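In October I visited the home textile fair in Joltville, together with my sister-in-law, who has a small guest house with six rooms and wanted to buy sheets and towels before winter. I went mostly to carry bags, but I became interested, and I made notes. I write them here for people who think to go next year.

## Getting there

We took the early bus and arrived at twenty past nine. The fair is in the old grain hall behind the station, and in the yard next to it under a tent. The ticket cost 90 and it is valid the whole day, so you can go out to eat and come back. You must keep the paper stamp. I lost mine at lunch and had to show my receipt to a young man at the side door, who was patient with me.

The hall is cold in the morning. Take a jacket. By noon it was warm, and in the tent it was even too warm, with the smell of new cotton and fried dough together.

## The bedding side

The left half of the hall is for beds. The sellers do not only hang their sheets on rails, many of them make up a full bed and let you sit on it and pull at the corners. I liked this very much. A folded sheet in plastic says almost nothing about how it will lie.

The biggest stand belonged to Velex. They had white and gray hotel sheets, very smooth, and a table with cut samples that you could rub between your fingers. The woman there told us that most customers ask first about thread count and she would prefer that they ask about the weave. She showed us a plain weave and a sateen of the same weight. The sateen was softer in the hand, but she said it catches on rough heels and on zippers, and for a guest house she would choose the plain one. My sister-in-law wrote this down.

Further along were the flowered sheets. I had thought that flowers were out of fashion, but these stands were the fullest of all. Big roses, small roses, peonies, vines, on white or cream ground. A man from Potgieter explained that a cream ground is more forgiving than a white one, because white turns a little yellow with the years and then the flowers look tired. His sheets had elastic on all four sides. Other stands had only elastic at the corners, and I would not buy these for a thick mattress. We tried one on a demonstration bed and the corner jumped off when my sister-in-law sat down.

There were also bed skirts with pleats, more than I have seen in one place before. They hide what is under the bed, and in a small room there is always something under the bed. The ones with deep pleats fall better but they take a long time to iron. One seller said to hang them wet, with clothespins on each pleat. I have tried it since and it works quite well, only it needs many clothespins.

## Towels

The towels were in the middle aisle. Prinov had built a kind of wall from them, sorted by color from yellow to dark red, and children kept pulling from the bottom. The prices were good. A large bath towel was 88, and you could take it in any color you wanted.

I learned that a very fluffy towel is not always the best towel. The long loops feel nice in the shop, but they catch on things and they dry slowly on the rail. For everyday use the seller gave us a middle weight, with short loops, close together. She held it against the light to show how even it was. She also told us to look at the hem and the flat band near the end. If the band is woven too tight, it shrinks more than the rest in the wash, and then the towel has a waist. I have three such towels at home and I never knew the reason.

About strong colors, such as orange and red, she was strict. Wash them alone the first two times, and no softener, it makes the loops slippery and they drink less water. She did not recommend vinegar either, which I had always used. Other sellers said the opposite on this point, so I cannot tell you who is right.

## The talk at two o'clock

In the tent there was a small stage, and at two o'clock Karabo Mathebula gave a talk on folding and storing linen. I expected maybe ten people. Every chair was taken and we stood by the pole.

She worked many years in a hotel laundry and she folds very fast, but she repeated each fold slowly when people asked. Her way with bath towels is to fold in three the long way first, so that the edges go inside, and after that in half and in half again. On the shelf you see only a round fold. For fitted sheets she puts the corners one into the other, all four, and lays the sheet on the bed to flatten it before folding. She does all her folding on the bed. A table is too narrow, she said, and the sofa makes you bend.

Some other points from the talk that I noted:

- Sheets go in the closet as a set, inside their own pillowcase.
- New linen goes at the bottom of the pile, so that the same two sets are not used all year.
- Towels must be fully dry before they go in, and the thick hem is the part to feel with the hand.
- A light cotton cloth between colored and white towels is enough, no paper is needed.
- Checkered cloths and tablecloths are best folded along the lines of the checks, then they stay straight without ironing.

A man asked how often to replace towels in a guest house. She answered that she goes by the edge. When the side seam starts to open, the towel becomes a cleaning cloth, and before that it can stay.

## What we bought

My sister-in-law had planned to spend 2,000 and she spent 3,805. She says this was correct, as she also took two bed skirts and a tablecloth. I bought one flowered sheet in cream and one orange bath towel from Prinov, which my husband found too bright, but he is the one who uses it now.

The payment was easy at the large stands. The small ones in the tent wanted cash, and the nearest machine is at the station, with a line. Delivery to the bus was offered by Velex only, and we took it. For the rest we carried everything ourselves - two big bags each, and one more that we held between us.

## Practical remarks

The food is at the back of the tent. The dough was good and the coffee was weak. There are benches in the yard but no shade. The toilets are in the hall, behind the curtain stands, and the sign is difficult to see.

If you want to talk with the sellers, go before eleven. After lunch they have no time, and on the flowered side you can hardly reach the tables. The last hour is quiet again and some stands lower the price, but the good colors are gone by then. We saw only brown and a pale green left at the towel wall.

Measure your mattresses at home, the height too. We did not measure the height, and had to telephone a neighbor to go in with a ruler.

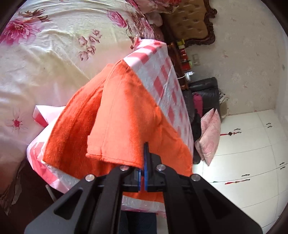 **How should I wash a new orange towel before I use it for the first time?**

Wash it alone in warm water with a small amount of detergent and no softener, then shake it well and let it dry completely. Wash it alone the second time also, and after that it can go together with other strong colors.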